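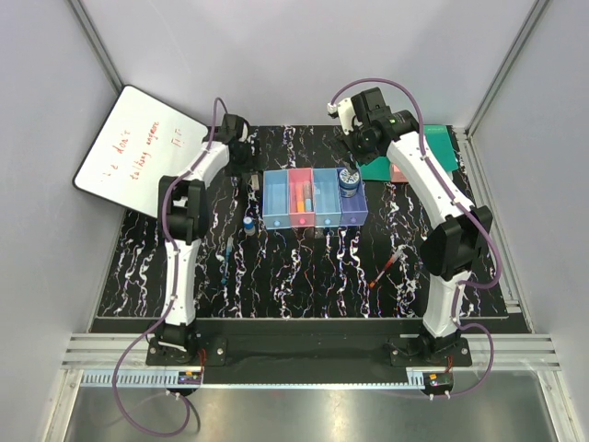 4. Setting Up the Label Printer

This section covers placement, media loading, calibration and the first print for the Festix desktop label printer. Complete Section 3 (Driver Installation) before you start. Do not connect the USB cable until step 9.

4.1 Placement

1. Set the printer on a level surface. Leave enough room in front for the cover to open fully and for printed labels to fall clear of the exit slot.

2. Keep the printer out of direct sunlight. The gap sensor is optical, and strong light through the cover window causes false readings.

3. Connect the power supply to the rear socket, then to the wall outlet. Leave the power switch at O.

CAUTION: Use only the supplied power adapter. Adapters from the older Viva series have the same plug but a different voltage.

4.2 Loading the Roll

4. Press both side latches and lift the cover until it locks open.

5. Slide the roll guides apart and drop the roll between them, printed side up, with the loose end toward the front. Release the guides. They should touch the roll without squeezing it.

6. Pull the first 4 inches of media under the gap sensor and out over the platen roller. Peel off any label that has adhesive showing at the edge.

7. Close the cover and press down on both corners until each one clicks.

Note: A standard roll holds 1,000 labels. The narrow shipping roll holds 400 and needs the core adapter, stored in the clip under the cover.

CAUTION: The print head is hot after use. Wait five minutes before touching it or cleaning it.

4.3 Calibration

8. Turn the power switch to I while holding FEED. Release FEED when the status light blinks amber twice. The printer advances several labels, measures the gap and stops. A steady green light means calibration is complete.

If the light stays amber, open the cover, check that the media passes under both tabs of the sensor, and repeat step 8. Recalibrate whenever you change label size - the stored gap value is not cleared when the cover is opened.

4.4 First Print

9. Connect the USB cable to the printer and the computer. Wait for the queue named Festix to appear in the printer list.

10. Open Urio Label Editor, choose File > Test Label, and select the size printed on the roll core.

11. Click Print. Compare the border on the label with the label edge. If the border is off by more than 1/16 inch, go to 4.5.

4.5 Adjusting the Offset

12. In the editor, open Printer > Offset. Positive values move the print down and to the right.

13. Change one value at a time, in steps of 0.02 inch, and print a new test label after each change.

14. Click Store. The offset is saved in the printer and applies to all connected computers.

Error 749 at this point means the stored profile is full. Delete an unused profile under Printer > Memory and click Store again.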